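**Wanted: people with untidy bedrooms, for a study of whether tidying advice is any use**

24 July 2024

Most tidying advice is written by people who sell boxes. We have read a great deal of it at Huang, and we remain unconvinced that a labelled basket has ever changed anyone's life. We would like to find out, and for that we need 40 households in and near Plondcombe.

The work is dull and we won't dress it up. For 7 nights you clear your bed before you sleep in it, following one of two sets of instructions. One is the well-known Hokitz method, which asks you to sort everything by "purpose". The other is a single sheet of paper telling you to throw away the rubbish and put the rest somewhere else. You keep a short diary of what was on the bed, where it went and whether you could find it the next day.

We are after ordinary bedrooms. Please don't clean up before you apply -- a made bed with two cushions on it tells us nothing. Wrappers, tissues, bottles and half-folded bedding are what we want to read about.
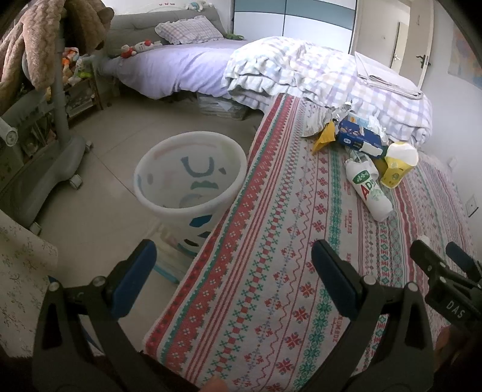

*A quilted bed with the usual small stuff left on it, and a laundry basket on the floor beside it.*

The basket question interests us more than it should. Every guide says to keep one within reach of the bed. None that we have found says how often anything gets put in it, and the Hokitz book gives the matter a whole chapter without a single figure.

**You can take part if you**

- are 18 or over
- sleep in the same room all week
- can write a few lines each evening, in any state of mind
- have not paid for a tidying course (free ones are fine, you have suffered enough)

**What you get**

£73, paid by bank transfer after we receive the diary. If you stop early we pay for the nights you did. There is no bonus for a tidy room and no prize draw.

Our last attempt, in Drosance, drew 229 applications, many of them from people who wanted their spouse to take part. Apply for yourself only, please.

To apply, send us a paragraph on what is on your bed at the moment and what you think ought to be done with it. "Nothing" is a fair answer to the second part. Write to Huang, Bedroom Study, Plondcombe, or hand your note in at our front desk. Places close at the end of July.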